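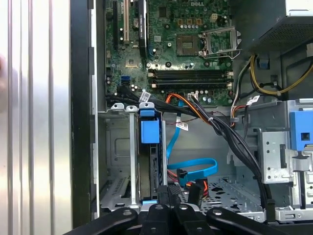 View from the wrist camera, inside the Dell tower.

I promised last time that I will write more about my daily work, and some of you asked what exactly I am doing all day with old computers. So this post is long, please take a tea.

Since December I work at Drovau, in the small lab in Sternwood. We want a pair of robot arms to learn how to take memory sticks out of a used desktop computer and put them in a tray, and also the opposite, from the tray into the computer. The program which learns is not my part. My part is to collect the examples. One example, we say "episode", is one complete try done by a human who drives the arms from a distance, with all the cameras and all the joint positions saved together. Our first goal was 500 good episodes of the memory task. The next goal is 2,000, with more kinds of cases.

Before I started I believed this is a job for hands. After some weeks I think it is more a job for eyes and for patience. You sit on a chair, you hold the two controllers, and you look at three windows on the monitor. In the beginning I looked only at the big view from the side, because it is comfortable and it looks like normal life. My episodes were slow and I hit the metal of the case very often. An older colleague stood behind me for some time without saying anything, and then she put a piece of paper over that part of my monitor. For one hour I had only the wrist cameras. I was very angry in this hour, but I learned a lot.

The wrist camera is a strange friend. It is very near to the work, so you see every clip and every label on the cables, and your own fingers (I mean the gripper's fingers, but after one week I say "my fingers" like everybody). But the fingers also cover some of the place where you are going. So you must look first, remember, and then go down. Now I do it always in the same way: I stop above the case and look at the memory slots, I look where the thick cables are lying, and only then I move down. This stop is less than a second, but it is in the data, and I hope the model will learn the stop also. There is a discussion in our lab if this is good. Some people say a stop teaches the robot to be lazy and that it will stop forever. I don't know yet. I keep my stops short.

The cables are the biggest difficulty. In a new computer they are tied nicely, in a used one every cable has its own opinion. We get the machines from Tarawneh, a company which buys old office computers, and they come in the condition in which somebody left them. At first I wanted to push all cables to the side before every episode, so that the memory is free and the recording looks pretty. I was told to please not do it. If all the examples are pretty, the robot knows only pretty computers. So now I close my eyes (really!), I move the cable bundle a little with my hand, and I begin with what I get. Sometimes the blue data cable makes a big loop just in the way. Then the episode takes longer, and it is still a good episode.
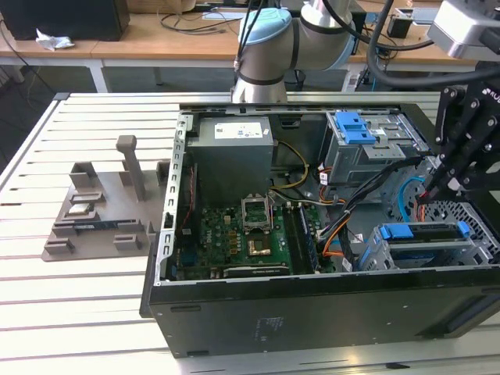 The tray beside the computer needed more thinking than I expected. It is printed in our lab in gray plastic, and the first version had holders which were too tight. With human fingers you feel that the stick is not going in and you wiggle it. With the gripper you feel nothing, you only see that the stick bends a little, and at this moment it is almost too late. We lost two sticks like this. The second version had holders which were too wide and the stick was falling over to one side, so each time it was waiting in a different angle. This was also not useful for the beginning, when we wanted an easy start position. The version we use now is the fourth. I printed it during a night and I was so happy in the morning that I sent a picture to my mother. She asked if it is for soap.

I also want to write down how I organize one session, because when I was new I searched for such a text and found only scientific papers.

In the morning I switch on the arms and let them go to the home position. I check every camera picture against a saved picture from the day before, one over the other, half transparent. If a camera moved by the width of a finger you don't notice it with the eye, but in this way you see it immediately. Then I do three episodes for myself which I delete. They are for warming up, like a singer, and mine are usually terrible.

After this I record 32 episodes, and then I stop, even if I feel strong. We found this number by looking at my own mistakes. Up to there the failures come randomly, and after it they come one behind the other. I drink something, walk to the window, and write the notes. In the afternoon I do a second block if the arms are free. Other people need them too, for example the group which works on screws.

The notes are kept in Jukora, our recording program. For each episode there is a field for the result (good, bad, strange) and a field for free text. "Strange" was my idea and I am a little proud of it. A strange episode is when the task is finished at the end, but something happened on the way that I did not want. For example the stick slipped and I caught it again, or I touched the latch of the drive cage with the back of the gripper. Before, such episodes were marked good by one person and bad by another person, and it was impossible to find them again. Now the people who train the model can decide by themselves. I heard that they like the ones where I made a mistake and corrected it, and they asked for more. It is not so easy to make an honest mistake on purpose! When I try it, it looks like bad theater.

Some mistakes which I made, so you don't have to:

I wore a shirt with very bright stripes on a day when I was standing near the table to reset the parts. In a few recordings my sleeve is in the picture during the first seconds. I had to cut the beginning of all of them. Now I wait until my arms are away from the table before I press the pedal.

I forgot to open the clips at the ends of the memory slots for one full block. In our task the clips should be opened by me before the putting-in episodes, and the robot only has to press. I pressed and pressed with the gripper and thought that the force limit was wrong. I wrote a long message about the force limit to the whole group. Then I looked with a flashlight. The group was polite.

I changed the computer to another model in the middle of a block and did not write it down. The two boards had nearly the same color, so in the small preview I could not see the difference later. I spent a whole evening sorting them by the position of the memory slots.

And one more which is not really my mistake. In the late afternoon the sun comes through the side window and lands on the metal panel of the case. In the wrist camera the picture becomes white in one part and you drive like in fog. We discussed a curtain. But a robot in a real repair workshop also has sun, so we decided to keep some of these recordings and to write the time of day in the notes. I like this decision, but I don't like to drive in it.

People in my family ask me if I am not afraid that I teach the machine to take my job. My job exists only because of the machine, so I am not sure how to answer. What I notice is that I look differently at my own hands. At home I changed the memory in my old laptop last month, it took me less than one minute, and I did at least five small things which I never thought about. I held the board with the little finger so it does not slide. I felt the click before I heard it. I turned the stick around in the air because I had it the wrong way. For the gripper each of these things is a separate problem, and turning the stick around in the air is completely impossible, you must put it down first and take it again from the other side. We have a part of the tray only for this.

At the moment the first goal is reached and I am in the middle of the way to the second. Next we will start with the drives, and I have respect for it. The blue plastic latches look friendly but they need a push and a pull at the same time, so both arms must work together in a space where one arm is already too much. I practiced it yesterday until the evening and managed it four times.

If you also do this kind of work, please write me in the comments how you reset your table between episodes. I still do it by hand, and my back would be happy about a better idea.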